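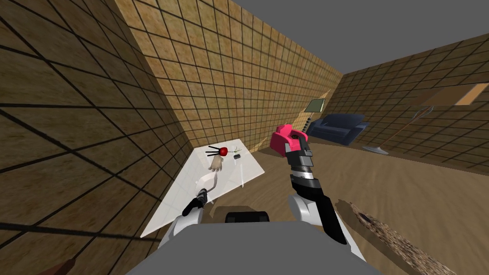
Clearing the white table in the Akent practice room, with the pink item in the right gripper.

Getting Useful Work Out of the Akent Two-Arm Helper

By Muthoni Minja
Filed under: Workshop and Home, Tools on Trial

Akent rents its two-arm helper by the month, and the rental comes with a piece of software called the practice room. You set up a job there on your computer, run it with a simulated copy of the robot, fix what goes wrong, and then send it to the machine in your house. I had the helper from the end of winter until July and used it mostly for clearing tables, in the kitchen and in the workshop out back. These are my notes on what saved time, followed by what I think of the rental.

Before it arrives

Measure your doorways and the aisle on the working side of your table. The base will turn in less space than the arms need. I kept an aisle 68 inches wide in the workshop and that was comfortable. In the kitchen I had less and had to tell it to back up before turning, which adds time to every trip.

Pick the table you want cleared and decide where things from it will go. The helper needs a drop spot for each kind of item. A bin with straight sides is easier for it than a basket, and a wide bin is easier than a deep one. I bought three gray Dobson parts bins and taped a sheet of colored paper to the front of each.

Take up small rugs. Coil cords and hang them up.

Setting up the practice room

The stock room has a table, a sofa and a couple of floor lamps, and an assortment of objects to handle. Run your first jobs there and leave your own floor plan for the second week. I went straight to drawing my workshop, got the bench height wrong, and lost two evenings to it.

When you do draw your own room:

Enter the table height first, then the tabletop size.
Put in anything tall that stands on the floor, including lamps, even if it seems out of the way. An arm holding something up high reaches farther than you expect.
Leave out pictures, curtains and anything else that is flat to the wall.
Save a copy before you change the lighting settings. There is no undo for those.

Clearing a table

Start with one arm. The software lets you assign both from the beginning, but if a run fails it is hard to tell which arm caused it. Get the right arm picking up and dropping off reliably, then copy the job over to the left and change the drop spots.

Set a lift height. The default carries items fairly low, and mine would clip a mug on the way out. I raised it until the item in the gripper cleared the tallest thing on the table. For bottles and other tall containers I raised it again.

Order matters. I list the bulky items first and the small ones last. Loose small parts such as batteries and drill bits go faster if you sweep them onto a tray by hand and have the helper carry the tray. It can pick up a single battery, but I would not wait for it to do a dozen.

Thin and clear things are trouble. Glass stirrers, clear tubing, plastic rulers and the like got missed in practice and missed again at home. A wrap of masking tape in the middle fixed this for me. White items on a white table give the same trouble, and a dark placemat underneath was enough.

Round fruit is fine as long as the grip setting is on soft. I had one bruised apple in the first week and none after I changed it. The setting is under Items, then Edit, then Grip. It does not carry over when you duplicate an item, so check it again.

Gloves are awkward. An empty work glove folds when the gripper closes and sometimes slides out. Lay it flat with the cuff toward the robot and have it grab the cuff.

Keep each item under 2 pounds. The manual allows more with both arms together, and I did try it with a casserole dish. I would carry your own casserole dish.

How many practice runs

I did nearly 300 runs over the rental, most of them short. For a new job my routine was ten in the practice room, then a few at home with me standing by the stop button. If a job failed more than twice in ten I broke it into two jobs. "Clear the bench" never worked well as one job. "Clear the left half" and "clear the right half" did.

Move the objects between runs. A job that only works with the cup in one place is no use in a kitchen. There is a shuffle button at the bottom of the item list that does this for you, and it is easy to miss.

Watch the run from the robot's own viewpoint at least once. The overhead view makes everything look reachable.

Looking after it

Wipe the gripper pads with a damp cloth after any kitchen job. Flour and sawdust both make them slick.

Check the cables at the wrists every week. You are looking for a strip that has worked loose or rubs when the wrist turns.

Park it with the arms down, away from the stove.

Support and add-ons

Support comes through a company called Clurnus, by phone or chat. I called four times. Three of the calls were answered quickly and the person knew the software. The fourth was about a billing mistake and took a week to sort out.

Clurnus also sells extra practice rooms, including a laundry and a garage. I bought the garage. The shelving in it is taller than mine and cannot be changed, so I ended up building my own anyway. Look at the preview before paying.

If you live near the Virimdale showroom, the free morning class is worth the trip. They let you bring a file from your own practice room and will go through it with you.

What it cost and whether I would rent it again

I spent a little under $2,000 over the rental, counting the garage room and the delivery fee. For that money it cleared a workbench every evening and a kitchen table most evenings. It is slower than I am. It was useful on days when my shoulder was bad, and it did the bench while I was washing up.

I would rent it again for the workshop. For the kitchen I would not, unless Akent improves the way it sees clear items. The practice room is the best part of the package, and I would pay for it separately if they offered it.

Ask for the wider gripper pads when you order. They cost nothing extra at the time of delivery, and they charge to send them later.

Next: Sorting mixed screws without losing a Saturday's worth of patience
More in Tools on Trial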